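奥瓦德共享工坊公布自制按钮机械臂“布罗滕”，图纸与程序全部开放

2023年11月13日，奥瓦德（Ovard）共享工坊发布

奥瓦德共享工坊今天公布由会员自行设计、自行组装的桌面机械臂“布罗滕”（Bråten）。它只学一件事：按按钮。急停、启动、点动、台铃，凡是要用一根手指按下去的东西，都在它的练习范围里。机械图纸、接线表、控制程序和全部练习记录从即日起对外开放，任何人都可以下载、照做、改动，也可以拿去教课。

项目从二月开始，由杰普图·巴拉萨（Jeptoo Barasa）和伊拉斯托·穆罕默迪（Erasto Mohamedi）牵头，前后有11位会员参加。起因很小。工坊里有一台老式台钻，启动按钮装在机身背后，操作的人要侧着身子去够，大家抱怨了很久。有一天晚上收工以后，巴拉萨在白板上画了一条只有三个关节的手臂，旁边写着“替我按一下”。第二天，白板上就多出了四种不同颜色的笔迹，有人改了关节的位置，有人算了力臂，还有人在角落里写了一句“先别碰台钻，从桌上开始”。

大家听了最后这句话。布罗滕至今没有接触过台钻，也不会在近期接触。机床的启动和急停仍然全部由人操作，这一点写进了工坊的使用规定。项目组想先弄明白的是一个更基本的问题：一台在自家车间里做出来的机械臂，能不能分清不同的按钮，找到它们的中心，用合适的力气按到底，再干干净净地松开？

“我原来以为最难的是看，后来发现难的是摸。”巴拉萨说，“按钮和按钮太不一样了。有的轻轻一碰就下去，有的要走完一段行程才有反应，还有的按偏一点就会卡在套筒里。人的手指对这些事毫不费劲，可要把它写成程序，每一样都得重新想一遍。我们常常为了一个弹簧的手感讨论到关门，真的很过瘾！”

手臂的结构由阿金依·滕巴（Akinyi Temba）负责。第一版用的是胶合板，激光切割，一个周末就装好了，动起来却像喝多了一样左右摇晃。第二版把肩部换成铝板，前臂保留木料，重量下来了，晃动也小了很多。现在的第三版又加了一对交叉滚子轴承，肘部改用同步带传动，电机从关节处移到底座里，整条手臂轻巧得让人意外。全部结构件加起来用了70颗螺钉，规格只有两种，一把内六角扳手和一把十字螺丝刀就能从头装到尾。滕巴坚持这一点，她说共享工坊的工具箱里永远会少一把扳手，图纸不能指望那把扳手还在。

末端的指头也换过许多次。最早是一根硬塑料棒，按得准，可是碰到光滑的圆帽就打滑。后来试过橡胶门挡、旧鼠标脚垫和一小截硅胶管，最后选定的是自己浇注的硅胶指尖，里面埋着一片薄膜压力传感器。模具是用工坊的打印机打的，浇一次能出三个，坏了就换，几分钟的事。模具文件也在这次公开的资料里，附有硅胶的配比和脱模的办法。

控制部分由丹尼斯·鲁格马利拉（Dennis Rugemalira）编写，程序取名“伊琳”（Illine）。它把一次按压拆成靠近、接触、下压、回弹四段，每一段都有自己的速度和力的上限。只要压力读数超出上限，手臂立即后退，停在半空等人处理。操作的人随时可以用桌边的急停切断电机供电，急停走的是独立的硬线回路，程序出了什么毛病都拦不住它。鲁格马利拉在资料里写了很长的一章，专门讲这条回路怎么接、怎么测，并且请每一位照做的人先把这一章做完，再给电机通电。

练习用的物件是会员们从各自家里和工坊的零件柜里凑出来的。白色桌面上摆着绿帽和黑帽的工业按钮开关、一只浅蓝色的台铃，还有一个灰色塑料控制盒，盒面上有一深一红两个按钮。高度、大小、颜色都不相同，放在一起正好够手臂忙的。每一轮练习之前，由当天值班的会员重新摆放位置，摆法不定，也不事先告诉写程序的人。
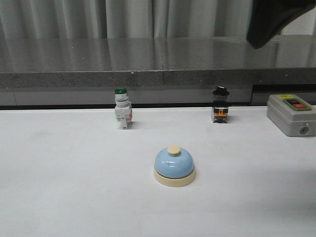
哈利马·姆富梅（Halima Mfaume）读过预先发出的资料后来信说，她最看重的是那份没有删减的失败记录。她写道，网上看得到的自制机械臂大多只留下成功的那一次，初学者照着做，做不出来就以为是自己笨；如果能看到别人按偏了多少次、为什么按偏、后来改了哪个参数，心里会踏实得多。她还希望资料里能补上一份给小房间用的版本，毕竟很多人家里只有半张桌子。

项目组已经采纳了这个建议。缩小版的底座图纸正在绘制，臂长会短一截，电机和程序保持不变，完成后将放进同一个资料包。至于失败记录，它确实是一点一点攒下来的。工坊为此准备了32页的纸质表格，值班的人用铅笔填写，后来再录成电子版。里面有按空的、有按歪的、有把台铃推着走的，也有手臂停在半空谁也说不清缘由的。录入的时候大家商量过要不要整理一下措辞，最后决定照原样保留，包括那些感叹号。

“我特别喜欢翻那些表格。”穆罕默迪说，“同一件事，每个人写的都不一样。有人写‘接触点偏左，力矩正常’，有人写‘它好像不敢按’。可是两句话放在一起看，你就知道该去查靠近那一段的速度了。我们好几处改动都是这么找到的。”

台铃在工坊里格外受欢迎。工业开关按下去只有很轻的一声，要看指示才知道通没通，台铃却会直接告诉全屋子的人。第一次由布罗滕敲响铃声的那个晚上，隔壁木工间的人都跑过来问是谁在叫门，随后又站着看了半个小时。从那以后，伊琳程序里多了一个可选的收音模块，用普通的麦克风判断铃声有没有响，作为压力读数之外的另一种反馈。这个模块的代码很短，很适合第一次写控制程序的人拿来练手。

视觉识别方面，项目组走的是一条朴素的路。程序先在桌面上找出与背景不同的区域，再根据外形和颜色判断类别，最后估算按压点。圆帽容易，控制盒麻烦一些，两个按钮挨得近，指尖又有一定的宽度，稍微一偏就会碰到旁边那个。目前的做法是让手臂先在按钮上方停一停，重新看一眼，修正之后再往下走。这样慢了一点，但大家都觉得看着安心。反光也是个老问题，光滑的按钮帽在顶灯下面会出现亮斑，程序有时会把亮斑当成中心。鲁格马利拉正在试验几种处理办法，欢迎有经验的朋友来信指点。

项目的零件大多来自工坊库存和会员捐出的旧设备，有拆机电机，有退役的电源，也有从抽屉深处翻出来的同步带。需要新买的部分列在采购清单里，都是普通电子市场上找得到的通用件，清单上同时写明了可以替换的规格。驱动板是会员自己画的，取名“哈特”（Hater），据说是因为画板子的那几个星期里它讨厌所有人。板子的原理图和生产文件同样公开，两层板，全部用手工焊得动的封装。

这次开放的资料包括：
第三版手臂的全部结构图纸和装配说明
哈特驱动板的原理图、生产文件和焊接顺序
伊琳控制程序的源代码与注释
急停回路的接线和测试方法
硅胶指尖的模具文件与浇注步骤
练习表格的扫描件和电子版

接下来的几个月里，项目组打算让布罗滕学习旋钮和拨动开关。旋钮需要两根指头，手腕也得多一个自由度，滕巴已经在画新的腕部，第一个木头模型就挂在工坊门口的挂钩上，来的人都忍不住要去拧一拧。拨动开关看上去简单，方向却不好认，大家对此意见很多，下一次例会多半又要拖到很晚。

工坊每逢开放日的晚上都会让布罗滕上桌练习，来访者可以自己摆放按钮，也可以带上家里拆下来的旧开关，让它试一试。市电一律不接，所有开关只做机械按压或者接入工坊提供的低压测试线。想动手组装的人可以报名参加装配小组，不要求有机器人方面的经验，会用螺丝刀就行，其余的可以边做边学。未成年人请由家长陪同。

资料包可在奥瓦德共享工坊的网站下载，也可以带上存储盘到工坊前台拷贝。发现图纸有错、程序有漏洞，或者做出了自己的版本，都请写信告诉项目组，附上照片更好。

媒体采访与参观预约，请通过工坊网站上的联络表单与杰普图·巴拉萨联系。

关于奥瓦德共享工坊
奥瓦德共享工坊是由会员共同管理的公共制作空间，设有木工、金工、电子和缝纫区域，面向所有愿意动手的人开放。工坊的项目由会员自己提出，成果以公开资料的形式分享。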